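Last updated Friday, September 25, 2026

In Praise of the Slow Lunch

My aunt Feven Weldu ran a lunch counter called Mersha for most of my childhood, and she had one rule that drove her customers crazy at first. You could not take your food with you. There were no bags and no paper cups, and if you had only ten minutes she would tell you, very kindly, to come back on a day when you had more.

I have been thinking about her rule a good deal lately, because I have started eating lunch at my desk again and I don't like what it has done to me. I answer messages with one hand. I get to the bottom of the bowl and could not tell you whether there was salt in it. Then at three o'clock I am cross and hungry and walking to the vending machine, as if I had never had lunch at all!

When I was in my twenties I worked in an office of 56 people, and we had a long table by the window where everyone sat down at noon. Kiros Dinsa brought lentils in a jar and always too much of them, so you learned to bring bread. I knew whose mother was sick and whose son had made the swim team. I can't say I was ever close to most of those people – but I knew them, and I find I miss that more than I miss some of my friends.

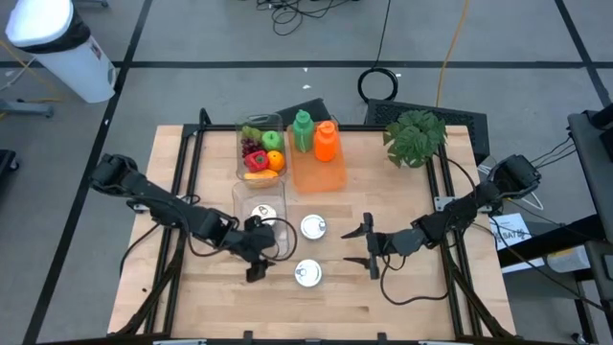
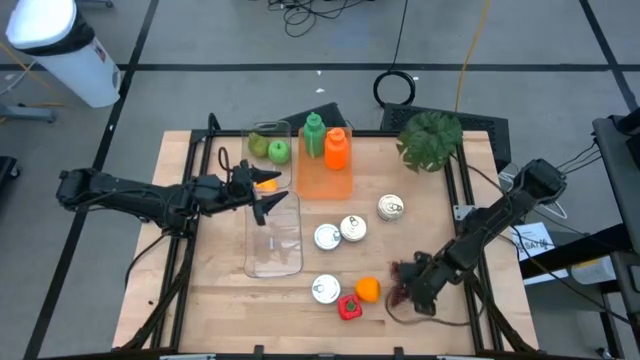

A table does a lot of the work, I think. Sit two people on opposite sides of one and sooner or later they will talk, even if they only talk about the weather or the price of eggs. Put the same two people at desks in a row and they can go a whole year on "good morning."

Now, I know the arguments. People have buses to catch and children to pick up, and a short lunch means an earlier ride home. My neighbor Amanuel Tamiru works through his and is out the door by four, and he would not trade that for all the lentils in the world. I don't blame him one bit. I would only ask for a day or 2 each week when the phones stay in our pockets and we sit down together for as long as it takes to finish a sandwich and hear one story through to the end.

Aunt Feven closed the counter when she was past seventy. She still sets out plates at noon, and if you stop by with an excuse about being in a hurry, she will pull out a chair anyway and go to look for the bread.

Related
Why I Still Write Grocery Lists by Hand
The Neighbor Who Waves – by Chaltu Yimer
A Kind Word for Leftovers
Saturday Mornings Without a Plan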